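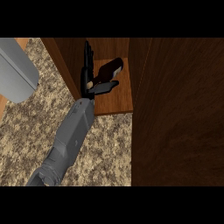 A bottle in the cabinet, practised in simulation first.

Hi, I'm Chepkoech Mfinanga and I run the stockroom side of things at Korville. We're bringing robot arms into the back kitchen and bottle store (the project's called Clorniter, don't ask me who picked it) and I'm looking for 15 people to help us get it right.

You don't need to know a thing about robots! I'd much prefer people who've spent years reaching into awkward cupboards and know which jobs wreck your shoulder by the end of a shift. The arm is meant to take over the reaching and putting away. That leaves the rest of us with different work: checking, planning, stepping in when it gets stuck. I want the people who'll be doing that work to have a say in it before it's all settled.

What you'd do: watch simulated runs with us, tell us where you'd have done it differently, then try out the new shift pattern on paper and pull it to bits. It's 20 hours in total, spread over a few weeks, at our Kashindye site. Tea and lunch are on us, and if you already work here it counts as paid time. Everyone else gets a flat 644 for the lot, plus travel.

Shop floor, kitchen, cleaning and stores people all welcome, full or part time. If you're worried about your job, please come anyway, I've got a few worries of my own.

Drop a note with your name and usual shifts to me at the Kashindye front desk by 7/25/24.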